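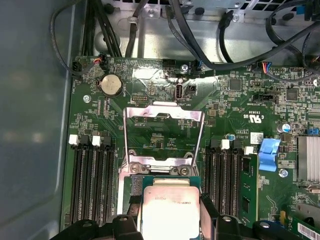
The Slow Shelf

I read the last chapter of Kazue Arai's The Ferry Years standing up in my kitchen, with the soup going cold and my coat still on. I had meant to look at one page before dinner. Then I looked at another, and by the time I got to the part where her mother finally reads the letters out loud, I had given up on the soup altogether.

If you haven't come across it yet, oh, I envy you! It's a memoir, 833 pages long, and I know how that sounds. My copy came from the library in Tultdale and the woman at the desk slid it across to me with both hands. I carried it home thinking I would give it a weekend and bring it back. I renewed it 4 times.

Arai grew up in Hatden, a harbor town where her father worked the car ferry and her mother mended sails and then, when the sails went away, wedding dresses. Nothing very big happens for the first 56 pages. A girl learns to tie a bowline. A neighbor's dog gets onto the ferry and rides back and forth all afternoon. Her aunt comes to stay and brings her own pillow. I was completely hooked, and I still have trouble explaining it to people. My husband asked me what it was about and I said "the dog just got on the boat" and he went back to his crossword.

Part of it is how she writes about food. There's a whole section on the canteen at the ferry landing, run by a Mrs. Hoshino, who kept one pot of broth going all winter and would not let anyone salt it in front of her. Arai spends several pages on that broth. She worked there as a teenager, and the way she describes wiping down the counter at closing time, with the last boat's lights going across the ceiling - I read that bit to my sister over the phone. She made me read it twice.

Then her brother leaves. I won't say more, except that the book changes shape in the middle and you feel it happen. The chapters get shorter. She stops telling you what the weather was doing. For a long stretch she is living in Kiltel, in a rented room over a shoe repair shop, and she hardly mentions home at all, and you miss it terribly along with her. I had to put the book down for a couple of days there and read a mystery.

What brought me back was the letters. Her mother wrote to her brother every week for 20 years and mailed very few of them. The rest went into a button tin. Arai prints a good number of them whole, spelling mistakes and all, and they're funny! I was braced for heartbreak, and there is some, but there's also a running complaint about the price of thread and a feud with the choir director that goes on for years. In one letter she spends a full page describing a hat she decided against buying. By the end I could have picked her voice out of a crowd.

I do have a few grumbles. The family tree in the front leaves out two cousins who matter a lot later on, and I kept flipping back looking for them. The chapter on ferry licensing could lose half its length (though my neighbor, who spent his working life on the water, says it's the best thing in the book and he'd like it longer). And I wish there were more about the aunt. She leaves with her pillow and turns up again only at the funeral, in a yellow coat, and says something so sharp and so kind that I wanted a whole other book about her.

Our reading group took it on in November and it nearly finished us off. A couple of people quit at the licensing. One person stayed up all night and came in with her eyes puffy and wouldn't discuss the ending until everybody had caught up. We spent most of one evening on whether the mother should have mailed the letters, and people who usually just come for the cake had a lot to say. I thought she should have. I've since gone back and forth on it.

The paperback comes out on 15th March and I've ordered two, one for my sister and one to keep. The library copy has gone back, with a soup stain on page one of the last chapter that I did own up to. The woman at the desk asked me whether the dog was all right. I told her she'd have to read it.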